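Skaltside Listening Post
February 5, 2026

The long way through a music memoir

Our winter listening circle has finished its third audiobook of the season, a rock memoir that runs longer than some of the marriages in it. I won't give the title, partly because the author is known to answer reviews and partly because half of you are still on chapter nine and pretending otherwise. What I'd like to talk about is the business of hearing a music book read aloud, which is a stranger pastime than we let on.

Start with the obvious complaint. There is no music in it. You sit through twenty minutes on the recording of a bass line, how it was played on a borrowed instrument in a stairwell in Vustden with the door propped open for the echo, and at the end of all that you get a man with a pleasant baritone telling you it sounded enormous. I believe him. I would also have liked to hear it. The rights to a few seconds of a song apparently cost more than the narrator, the studio and the narrator's lunch put together, so publishers do without, and we're left humming in the car and getting it wrong.

A few of the circle have taken to stopping the book and playing the album at the right moment. It's a fine idea and it doubles the length of everything. One member reports that she spent most of an evening on a single chapter and came out of it with strong opinions about reverb, a subject she had managed to avoid for sixty years.

Then there is the question of who reads. Memoirs read by their own authors divide us every year. The case for: it's their life, they know where the jokes are, and they can pronounce the name of the drummer. The case against: musicians mumble. Ours had clearly been told to slow down, and he did, for the prologue. By the second divorce he was travelling at a fair clip and swallowing the ends of his sentences, and I had to go back three times to find out who got the house. (The manager.)

The hired narrator has the opposite trouble. He is clear as a bell and has never been in a van. When he reads out a backstage argument you can hear every consonant, and the whole band sounds like it's contesting a parking ticket before a very patient judge. Accents are a further hazard. I once heard a biography in which four lads from the same street came from four different countries.

I've landed on the side of the mumblers, for what it's worth. There was a stretch in the middle of this one, where he talks about playing to a room with more staff in it than customers, and his voice goes flat in a way no director would have asked for. On the page I'd have skimmed it.

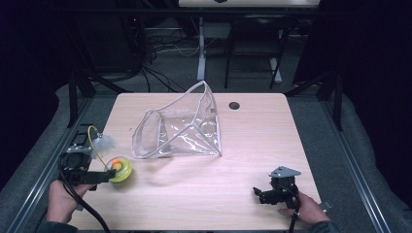 What we're hearing next

The September vote turned up a tie, which we settled by choosing both. First comes Morsy, an oral history of the dance hall of that name, told by the people who played there, swept there and were thrown out of there. It has a full cast of readers. I've sampled the opening and it took me a while to sort out who was who, but the arguments are excellent, particularly the one over who owned the piano. Nobody in the book agrees on the colour of the curtains either, and the editor has wisely let them all have their say.

After that we go to Billia, a slim life of a jazz singer who recorded 200 songs and, by her own account, liked three of them. This one is short. Those of you who have been listening at double speed to keep up may want to try it at the rate a human being talks. The chapter on her touring years is the best thing I've heard on the subject of hotel breakfasts.

Borrowing and other housekeeping

The library's copies come in two forms, the download and the box of discs. The download has a queue. The box does not, and anyone whose car is old enough to play a disc should feel free to gloat. Please put the discs back in order. Somebody in the last round returned the memoir with disc six in the slot for disc two, and the next listener went straight from the author's school days to his farewell tour. She said it moved along nicely.

If you borrow the download, check that you've picked the unabridged version. The short one leaves out the whole of the middle decade, including the lawsuit, and you will sit through our meeting wondering what everyone is so cross about.

We've also had a request to keep the discussion to the book for at least the first half hour before moving on to concerts we went to when we were young. I'm in favour of this in principle. I would point out that the person who asked for it is also the person with the longest concert story, and that it involves a ferry.

Meetings are still in the back reading room, kettle on from half past six. Bring a mug. If you haven't finished the book, come anyway and nod.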